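Two Bowls and a White Table: Skarphéðinn Bisgaard on Keeping a Kitchen Small

2 Apr 2018
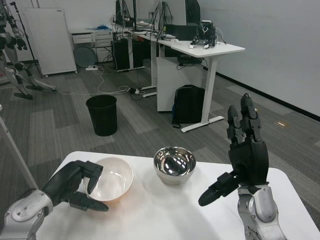 I'd been wanting to talk to Skarphéðinn Bisgaard ever since I took his mixing class at Branden last July, the one where he made us put away almost everything we'd brought. I had a whole tote bag with me (two whisks, a set of nesting bowls, a lemon thing I've never used) and he looked at it very kindly and asked which bowl I'd reach for if the phone was ringing. I couldn't tell him. So when he said he'd sit down with me for an hour, I showed up early!

He's been teaching home baking for 16 years, first in a church basement and now at Branden, and he talks about bowls the way my uncle talks about trucks. I asked him to start with the basics. Which one, ceramic or steel?

"Both," he said. "People want me to pick and I won't. A white ceramic bowl is where I put things I need to look at. Egg yolks, yeast, anything where the color tells me something. Steel is for work. I beat in it, I chill it, I drop it."

Does he drop it a lot?

"I've dropped steel bowls down a flight of stairs. They get a dent and then you know which one is yours."

The ceramic ones are another story. He told me he lost three in his first winter of teaching, every one of them to students carrying a bowl by the rim with one hand while they talked to somebody. I went a little red, because I carry everything that way. He'd like us all to keep a hand under it, especially once there's dough inside, and to set it down before finishing the sentence.

We got onto money, which I always enjoy. His favorite steel bowl is a Jovmont he found at a yard sale for next to nothing. The most expensive thing he ever bought for the kitchen was a Multden stand mixer, and he sold it after a year. "It was a good machine," he said. "It was heavy and I hated moving it. I'd look at it and decide to make toast." He keeps all his recipes on index cards, 303 of them at last count (he had just re-sorted them, so he knew), and he says only a handful need anything you have to plug in.

Then there's the table. Skarphéðinn likes a plain white one with rounded corners, and he got pretty worked up explaining it to me. "You walk around a table all day. You hit the corner with your hip. Everybody does. With a square corner you say a bad word and with a round corner you keep going." White is for the flour, or so I guessed, and I guessed wrong. He likes it for everything else: turmeric, beet juice, tomato. If there's a mark he wants to see it right away and get at it with baking soda while it's fresh.

I asked how he washes up, since that's where my own kitchen falls apart. Ceramic goes first, by itself, with nothing else in the sink. Steel goes second and gets dried right away with a towel, inside and out, or you get those cloudy spots. "Spots don't hurt anything," he said. "I just don't care for them." He stacks steel inside steel and never puts it inside ceramic. His cat, Ra, apparently sleeps in the biggest one if he leaves it out, so that one gets washed twice.

My last question was about people like me who already own too much. Did he want us to throw it all out?

"No, no. Put it in a box and put the box in the hall. If you go get something out of the box, it can live in the kitchen again."

I've had my box in the hall for 11 days now. So far I've gone back for the small whisk and the colander, and I'm eyeing the lemon thing. His next class at Branden is bread, and he says to bring one bowl.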